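Zwischenbericht an die Förderstelle, Vorhaben „Kunidach“
Stand: 21. November 2018

Liebe Frau Biswas,

wie bei unserem letzten Telefonat versprochen, kommt nun der Bericht über die zweite Förderphase. Er ist etwas länger geraten als geplant, aber es hat sich seit Februar auch wirklich viel getan, und ich möchte Ihnen die weniger schönen Stellen nicht vorenthalten.

## Wo wir stehen

Die Frage, mit der wir angetreten sind, lautete ja ganz schlicht: Können Maschinen heute schon die kleinen Arbeiten übernehmen, die in Haushalt und Werkstatt ständig anfallen? Bei kleinen, festen Gegenständen sind wir guten Mutes. Schwieriger bleibt alles, was groß, glatt und gewölbt ist und mit zwei Händen zugleich gefasst werden will. Ein Mensch rückt da ganz von selbst nach, sobald etwas kippelt (man merkt es kaum!), und genau dieses Nachrücken müssen wir dem System erst beibringen.

Deshalb haben wir den Schwerpunkt auf das beidhändige Vormachen mit Handgreifern gelegt. Bis heute liegen 711 Durchgänge vor, die meisten davon in unserem Labor in Janotcombe aufgenommen.

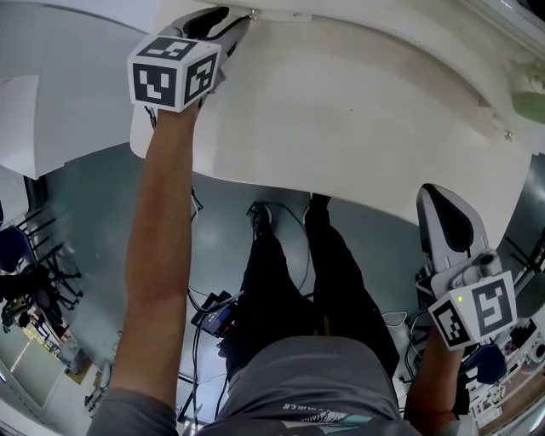 Die Auswertung läuft über Clokero, und damit sind wir nach anfänglichem Ärger inzwischen recht zufrieden. Sorgen machen uns noch die Stellen, an denen ein Marker kurz verdeckt ist, denn dann springt die berechnete Lage der Greifer, und der Durchgang ist für das Training nur eingeschränkt zu gebrauchen. Wir sortieren solche Abschnitte vorerst von Hand aus. Das kostet Zeit, die im Antrag so nicht vorgesehen war.

## Was noch offen ist

- Die Fingerpolster der Firma Sezer nutzen sich schneller ab als erhofft; eine härtere Ausführung ist bestellt.
- Der Vergleich mit ungeübten Personen hat sich um sechs Wochen verschoben.
- Für das Einräumen von Geschirr fehlen uns noch brauchbare Aufnahmen.

Im Rahmen der bewilligten Mittel bleiben wir trotzdem. Gern würden wir zwei Posten, Reisekosten und Verbrauchsmaterial, gegeneinander verschieben und bitten dafür um Ihre kurze Zustimmung.

Mit herzlichem Dank für Ihre Geduld und die vielen klugen Rückfragen

Ihre Projektleitung Kunidach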